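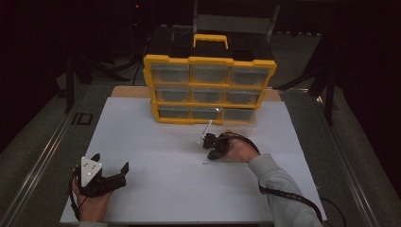 Wai-kit Lui wrote in to say I'd been unfair to the sidekick in *The Road to Sorville*, and that a man who spends 3 reels falling off a mule deserves more than the half sentence I gave him. Fine. I watched it again, starting at eleven at night with a bowl of cereal, and I owe the man a paragraph at least.

His name in the credits is Ko. Only that. He plays the cook, or the deputy, or possibly the cook who gets deputized when the real deputy is shot – the print I have skips at exactly the point where somebody might have explained it. He has nine lines by my count, and four of them are "Coming, boss." The star, meanwhile, gets the girl, the ranch and a speech about water rights that I timed at longer than the final gunfight.

But watch Ko behind him during that speech. He's supposed to be listening. What he does is try to get a boot off without anyone noticing, and he takes the whole speech to do it, and the heel comes free on the word "justice." I've seen the movie five times now and I couldn't tell you one other thing about water rights.

I went looking for more of him, and the trail is thin. Li-hua Fang, whose list of supporting players runs to 1397 names and is still my first stop for this stuff, has him in two other pictures. One is *Tukus*, a jungle adventure filmed on what looks like the same hill as Sorville with some ferns added. He's a ship's mate and dies early, clutching a barrel. The other is a backstage comedy I haven't been able to find in any form, in which he's listed as "Second Waiter." I'd like to know what he did to the first waiter's scenes.

Wai-kit also claims Ko did a season of stage work before any of this, in a touring farce, and that the mule business came straight out of it. He doesn't say where he got that. I believe it anyway, mostly because nobody falls off a mule that well on the first try.

I should correct something else while I'm at it. In November I said the villain in Sorville was the same actor who played the banker in *Tukus*. Chia-hao Sin pointed out that *Tukus* has no banker. It has a missionary with a mustache. I stand by the mustache.

If anyone has the waiter picture, even a bad copy, even one with the sound missing, write to me. Next up is the Sasamico serial, all fifteen chapters, and I've already lost track of who's in the cave.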